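Kataner Equipment Review Group
Minutes of the meeting held 16 June 2023, Murnau room

Present: Jayanthi Lobo (chair), Manikandan Naidu, Beatrice Shemweta, Thenmozhi Varghese (minutes)
Apologies: Nhung Thái

1. Minutes of the last meeting
Approved with one correction. The Gretomum quote was 1154 dollars per kit, before shipping.

2. Gretomum gripper kit
Manikandan reported on the loan kit. Assembly took him an afternoon. The printed guide skips the wiring for the wrist camera, and he had to write to the supplier for a diagram. They answered the next day.

He has been using markers as test objects because the classes will use them for the drawing exercise. Beatrice asked whether the fingers would get in the way of the camera. Manikandan showed the wrist view with a marker held upright.

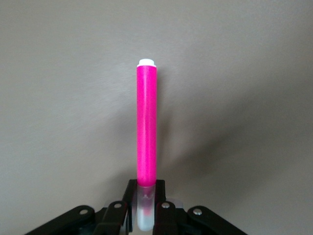
Item 2: Marker held in the kit's gripper, wrist camera view.

Members agreed the marker is easy to make out against a plain wall. Thenmozhi would like to see the same view with a cluttered table behind it.

Jayanthi asked about wear at the pivots. The supplier recommends checking the rivets every 1000 cycles. Manikandan has not run the kit that long and could not comment. Spare fingers are sold in pairs and are not covered by the warranty.

3. Pai service plan
Beatrice went through the offer. It covers repair and a replacement unit by mail, at 100 dollars per kit per year. She was unclear on who pays return shipping. Decision put off until the supplier confirms in writing.

4. Order size
Jayanthi proposed four kits for the fall. Beatrice preferred to start with two. No vote taken. Nhung to be asked for her view.

5. Actions
Manikandan: cycle test, results to the July meeting.
Beatrice: written terms for the Pai plan.
Thenmozhi: ask for a corrected wiring page.

Meeting closed at noon.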